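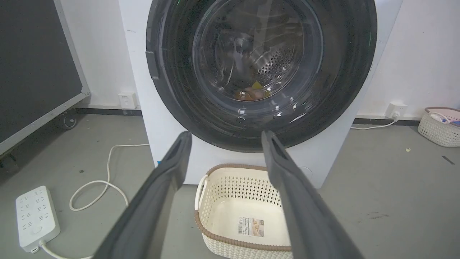
Wanted: two or three people to help teach a homebuilt robot to do laundry

I'm building a robot arm that can unload a washing machine, and I've reached the point where I need more hands than the two I came with. The project is called Pikero, it lives at the Clelow shared workshop, and it has eaten most of my evenings for a good long while now. If you like tinkering and don't mind folding the same towel over and over, please read on!

Where things stand: the arm moves, the two-finger gripper opens and closes when I tell it to, and I can drive the whole thing by hand from a controller. What I need now is practice runs – lots of them – recorded by different people. I've logged 93 so far, all driven by me, and I've got habits. I always come at the door from the same side and I'm way too careful with socks. The arm is going to learn whatever I show it, so I'd love for it to see how somebody else does the job.

What you'd be doing: driving the arm through short laundry jobs (open the door, grab a shirt, drop it in the basket), resetting things between tries, and writing down what went wrong in a shared notebook. If you'd rather build than drive, I have a list of small jobs too. The fingertips need a grippier cover, the wiring could use someone tidier than me, and my code for the wrist is kind of a mess.

You don't need any robot experience. I can teach you the controls in an evening. It does help if you're patient and okay with being on your feet for a couple of hours. You should be 21 or older, which is the workshop's rule and not mine.

Sessions run from 6:30 to 9 in the evening, starting in April, and I'm hoping people can make six of them. It's unpaid, I'm afraid – this comes out of my own pocket – but I'll cover your workshop pass and there's always dinner. You'd also get a copy of all the recordings and the design files to use however you like.

To sign up, leave a note in the Pikero folder at the Clelow front desk with your email and which evenings you're free. Tell me whether you want to drive, build, or do a bit of both, and I'll write back within 72 hours.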